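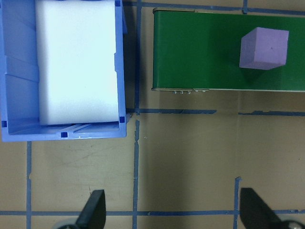
A reader wrote after my last post to say that comparing finger sets is mostly a waste of an afternoon, and that I should spend the time on the camera. Fingers are fingers, the message went, and if the arm knows where the cube is it will pick up the cube.

I half agree. I did both, so this post covers both.

The two finger sets are the Skornix wedges and the Guta flat pads. I have had the wedges since February. They are stiff, black, and narrow at the tip, and they fit the mounts I already had. The Guta pads are wider and softer and came with their own screws, which were too long for my mounts. I cut them down. If you buy a set, check that first.

The job was the same for both. Pick up a foam cube from the table, set it down on the belt, go back to the start. The belt stays off. I wanted to look at the grip and didn't want belt timing mixed in with it. The big white foam block has its own routine with the bin and I did not score it. It is far too large for the pads to get around anyway, and the wedges need a careful approach along one edge.

I ran 40 picks with each set. The wedges got 37. Two of the misses were in the same cell of the grid, close to the belt, where the arm is stretched out and the wrist comes in at a tilt. The third was my fault. I had put the cube down across a tape line and the left finger caught the tape edge on the way in.

The pads did worse than I expected, and I stopped keeping a proper score partway through when I saw what was going on. They grip well once they are on. Getting them on is the trouble. The pad is wide enough that a cube turned a little to one side gets pushed before it gets squeezed, and then it is no longer where the arm thinks it is. With the cube lined up straight I had no complaints. With the cube turned 10 degrees or more it was a coin toss.

I could fix some of that by turning the wrist to match the cube, and the software can do it. It makes every pick slower, though, and the wedges don't need it for a small turn.

On to the camera. The Mussa sits at the wrist and looks down past the fingers, so the tips are always in the bottom of the view. Some people hate this. I like it. When a grip goes wrong I can scroll back and see which finger touched first, and an overhead camera has never shown me that. The price is that a good piece of the picture is taken up by hardware, and anything directly under the palm is hard to see in the last part of the move.

I tried it tilted forward and then tilted back toward the palm. Forward gives a better look at the belt and the bin. Back gives a better look at the grip. I ended up close to the forward setting, then locked it with a second nut. The single nut it ships with works loose. I lost most of an evening to picks that drifted a bit more each time before I thought to put a wrench on it.

The grid of tape is how I check for drift now. I send the arm to a parked pose over the table, fingers open, and compare the tape lines with a saved picture from the same pose. If a crossing has moved, I stop and find out why. It is a crude method. It catches a loose camera and a bumped table, and it doesn't tell you which of those you have.
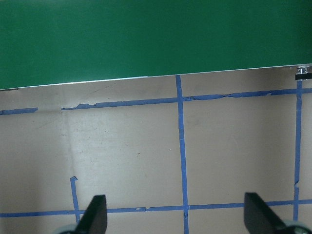 Fingers open over the tape grid. The long strip near the top is getting ragged.

The tape does need replacing. A torn edge gives the corner finder something extra to lock on to, and it will pick a bit of ragged tape over the real crossing if the light is wrong. I have been putting it off. Blue on tan is still the best contrast I have tried on this table, and I will stay with painter's tape. It comes up without leaving much behind.

A few words on the controller. I have used the Stornska box for all of this and I have mixed feelings. The motion is smooth and it starts up without fuss. The gripper width setting is my main gripe. It reads in whole steps, and a step works out to 2 mm at the fingertips. For foam that is fine, foam gives. For anything hard I would want it finer. The manual mentions a half-step mode, but the menu item is grayed out on my unit and I haven't had an answer from support yet.

Also, save your poses under names you will understand later. I had one called "park" and one called "park new" and they were far enough apart to make me think the camera had slipped again.

As for the reader's point, the camera change did help more than I would have guessed. Most of the picks I got back came from locking that nut. But the pads and the wedges went through the same test with the same camera, and the gap between them was easy to see. The wedges are back on the arm and the pads are in the drawer. I may cut one pair down to a narrower shape and run them again, since the rubber is good and the backing plate looks easy to trim.

Next I want to run the belt during the pick. I'll redo the tape first.

Print this post | E-mail this post

Get new posts by e-mail. Enter your address to subscribe. You can unsubscribe at any time.

This site uses cookies to remember your settings. Accept | Learn more

Contact | Copyright, all rights reserved | Back to top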